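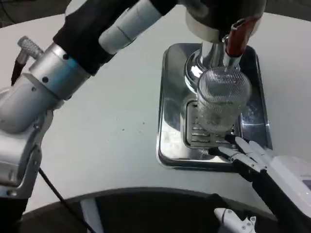
One reply to the March reading asked whether a district heat loop still makes sense once every house on it is well insulated, given that the pipes lose the same heat whether the houses draw on it or not. The question sets up most of this unit, so we start there.

## Unit 8: Shared Energy Systems in Small Housing Developments

Course handout, May 2020

### 8.1 Heat density

A shared loop is judged first by its linear heat density: the heat delivered in a year divided by the length of the pipe trench. Insulation lowers the top figure and leaves the trench length alone. A loop that paid its way serving older houses may fail the same test after a retrofit.

Standing loss depends on three things:

- the difference between pipe and ground temperature
- the pipe diameter and insulation thickness
- the hours per year the loop is kept warm

The reply is correct for a high-temperature loop. It holds less well for an ambient loop, where water circulates close to ground temperature and each house has its own heat pump. Losses there are small, but the pumping energy and the cost of the individual units must be added back in.

### 8.2 Worked case: Greswood

Greswood is a redevelopment of 50 attached houses on a former rail yard. The developer, Rakmont, compared two layouts.

| | Layout A | Layout B |
|---|---|---|
| Heat source | Central plant | Ground loop, heat pump per house |
| Loop type | High temperature | Ambient |
| Equipment owner | Utility | Homeowner |
| Summer cooling | No | Yes |

Layout B was chosen. The trench route was the same in both cases, so the decision rested on pipe cost, summer cooling, and who would own the equipment. Note that ownership of the heat pumps moves the replacement cost to the household. It does not remove it. A fair comparison has to carry that cost over the full study period — Rakmont's first draft left it out.

### 8.3 Diversity

Houses do not all peak at the same moment. The diversity factor used in this course is the combined peak divided by the sum of the individual peaks. It falls as more houses are connected and then levels off. With 8 houses on a branch, the designer should assume little benefit. On the main line at Greswood the benefit is large enough to drop one pipe size.

Hot water and space heating need separate factors. Space heating peaks are driven by weather and tend to line up across a site. Hot water peaks are short and scattered.

### 8.4 Phasing

The Visser tract was built in stages, and the loop was sized for the full tract at the outset. More than 13 lots stayed empty after the first stage. Fixed charges were spread over the occupied houses only, and bills ran well above the estimate.

Two ways to limit this risk:

1. Lay the main at full size and delay the branches.
2. Split the plant into modules and add them as lots are sold.

Neither helps if the main runs past the empty lots to reach the occupied ones.

### Problems

1. A loop delivers 100 MWh per year and loses 13 MWh from its pipes. A retrofit halves the delivered heat. Find the loss as a share of plant output before and after. Assume the loop temperature is unchanged.
2. Repeat the calculation with the loop shut down for half the year. State what you assume about hot water.
3. List the costs that fall on the household in Layout B and on the utility in Layout A.

Reading for Unit 9: the Gravotitz metering report, sections on submeters and billing disputes. Skip the appendix on tariffs.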